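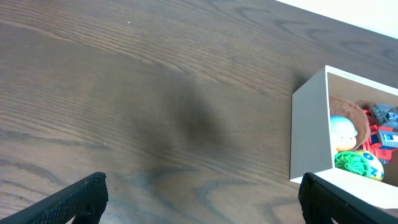 Birnari Hardwax Oil, Reviewed After Two Winters of Spilled Coffee

Monday, June 23, 2025

I have owned three tables in my adult life and ruined two of them. The first went to a hot pizza stone. The second had a sprayed lacquer top that looked like a piano until a houseplant sat on it for a summer, and after that it looked like a piano that had been through a flood. When I bought the current one, bare and thirsty, I swore I would do the finish properly, and I spent a weekend reading forums where grown adults insult each other over linseed.

I ended up with Birnari, in the satin. The one-liter can cost me more than my last pair of shoes. It has a nice label and a lid that fights back.

Putting it on is easy, which I had been told and did not believe. You sand to 100 and then finer, vacuum, vacuum again because you missed the corners, and rub the stuff on with a white pad. The first coat drinks in fast. Then you wipe off whatever is still sitting on top, and I can't stress this enough, you wipe off more than you think. I left a puddle near one end and it stayed tacky for days. My sleeve still has opinions about it.

The can says to wait 36 hours between coats. I waited that long for the second one and it was fine. The third I skipped, on the grounds that I wanted to eat dinner at a table like a person.

Smell: strong on day one, a bit like a hardware store with a candle burning in it. Gone by the end of the week, or else I got used to it. A friend visiting in January said nothing, and this is a friend who comments on everything.

How it holds up is the real question. Water beads and wipes off. Coffee does the same if you get to it before lunch. Red wine left overnight gave me a faint ring, and a dab of oil on a rag the next morning took most of it out. Heat is the weak spot. A bare mug is OK, a pan straight off the stove leaves a pale ghost, so buy trivets. I bought a set from Stulline that are ugly and perfect.

Before committing I also tried the Tarent wipe-on poly on a scrap board. It is tougher, no argument, and cheaper too. It also felt like eating off a laminated menu, and when it does scratch you get to sand the whole thing back. With the oil I can fix one bad patch while the kettle boils.

The Baek soap they sell you for cleaning is pleasant and unnecessary. A damp cloth and a drop of dish soap have done the job so far – I may regret that in year five.

Complaints, then. The price. The lid. The instructions, printed in gray on slightly lighter gray. And the leftover half can skinned over in the garage, so buy the small size unless you own a banquet hall.

I'd use it again. I have a bookshelf that needs doing and most of a roll of sandpaper left.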